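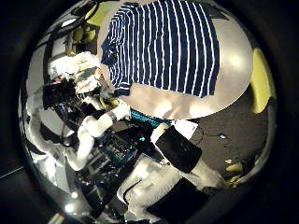
How to Register a Player Transfer Between Clubs

Issued by the Registrations Office, Latitstead District Rugby Union
Updated July 24, 2019

These instructions apply to any player aged 18 or over who wishes to move from one member club to another. Junior players are covered by a separate procedure, available from the junior section of this office.

Before you start

The receiving club makes the application. Players may not submit their own transfer, although they must sign it. You will need:

The player's registration number
Form T2, signed by the player and by both club secretaries
Proof that any outstanding fees at the former club have been paid
The transfer fee of $12

Step 1. Notify the current club

Write to the secretary of the player's current club and state that you intend to register the player. Email is acceptable. The current club has five working days to reply. If no reply is received, attach a copy of your message to Form T2 and leave the second signature box blank.

Step 2. Complete Form T2

Enter the player's name exactly as it appears on the existing registration. Shortened names are the most common cause of returned forms. The position played is optional. The date of the player's last competitive match is not.

Step 3. Submit the application

Send the form and the fee to Nadine Karam, Registrations Officer. Applications received before noon are entered the same day – those received later are entered on the next working day.

Step 4. Wait for confirmation

The player may train with the new club at once but may not appear in a league or cup match until written confirmation has been issued. A club that fields an unconfirmed player forfeits the match and is fined $200.

Transfers during the season

The window closes on the last day of November. After that date, a transfer is approved only if the former club has withdrawn from its competition or the player has moved home. Clubs in the second case must supply proof of the new address. Players released when Tosari withdrew from the second division may still apply under the first.

If the former club objects

An objection must be made in writing and must give a reason. Unpaid fees and unreturned playing kit are accepted grounds. A wish to keep the player is not. Objections are decided by Ghassan Sabbagh, Disciplinary Secretary, and either club may appeal once.

Overseas players

A player last registered with another national union also needs a clearance letter from that union. Contact Jianguo Xia at this office before completing Form T2.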